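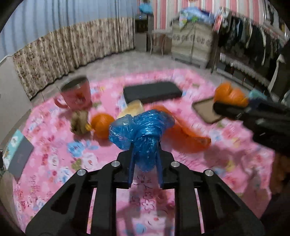
Quick one tonight as I'm shattered and there's a pan on.

So the grippers. Some of you asked why the last lot of recordings got pulled and I said "technical problem" and left it there, bit mean of me. Longer version then.

I do table-top sessions for the Pimton project. Hand-held grippers, one per hand, you pick things up and put them down and the recordings go off to teach an arm how to do the same. Ordinary stuff off the kitchen side. Fruit, mugs, carrier bags, a phone case. Bags are the worst. They slide, they puff up, they stick to the pads and come along for the ride when you thought you'd let go. Fine. That's the job.

The fault was the left-hand one. Trigger felt ok, fingers closed ok, but the width reading froze. Jaws shut on something, the log says wide open. Or the other way round. And you don't see it while you're working — the little light stays green, the counter ticks up, you carry on like a lemon.

I carried on for 655 clips.

Checked maybe the first two or three that morning and they were good. Then didn't look again till gone four, when I wanted one particular clip of a mug being moved, and the graph was a flat line. Dead flat. Scrolled back. Flat, flat, flat. Went and sat on the step for a bit.
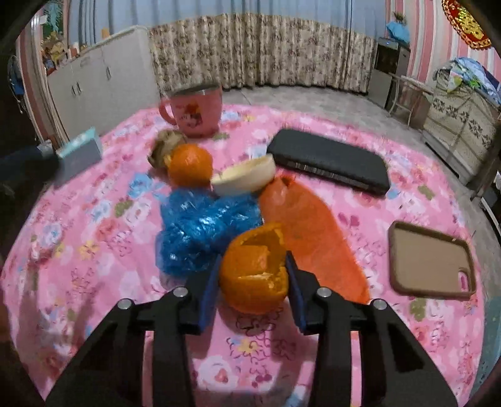 Anyway, soft things are where it really bites. With a mug you could half guess the grip from the video, it's either held or it isn't. Something that squashes, no chance. If the log says open and the orange is getting crushed, then what you've taught the arm is that crushing an orange is what open looks like. Trenden (they run the arm end of it) had already loaded an early batch before I rang. Their test arm went down on a satsuma and simply kept closing. Juice up the guard, juice in the wrist joint. Nobody's hand was near it, thank god, they keep the cage shut. But that was my data doing that and I didn't sleep brilliantly.

What it was in the end: a magnet. Tiny thing glued on the back of one of the linkages, the sensor reads where it is. The glue had let go and the magnet had slid round and jammed itself in the housing. Cost of part, pennies. I'd knocked that gripper off the worktop in November and thought nothing of it becuase it still opened and shut.

I wrote to Plellari, who make the sensor board, and they were decent about it. Two replies same day. They said the board should throw an error if the value doesn't change for 11 seconds, and mine was on old firmware where that check is switched off. Would have been nice to have that on the box! Updated both now. I pulled the plug out on purpose to test it and it does shriek.

New routine, copied off the sticky note by the door:

Open and close fully, watch the number move, both hands
Same again after every 13 clips
Any drop, any bang, stop and check the magnet
Look at the graphs before lunch, not after four

Slower, yes. I was doing 400 on a good day and I'll be well under that for a while. Ban, the scheduling thing we all use, has already sent me two cheery messages asking if I need help getting back on target. I do not.

Of the bad clips the right-hand readings are all usable, so Pimton are keeping any where the left one wasn't touching anything. Rest is binned. I'm redoing the fruit and the bags first as thats what Trenden are short of, then the hard cases and boxes when I can face it.

If you've got the same kit and you've ever dropped one, go and look at the magnet. Back of the linkage, under the small cover, two screws. Mind the second screw, it's shorter than the other and it rolls.

Right, pan's boiling over.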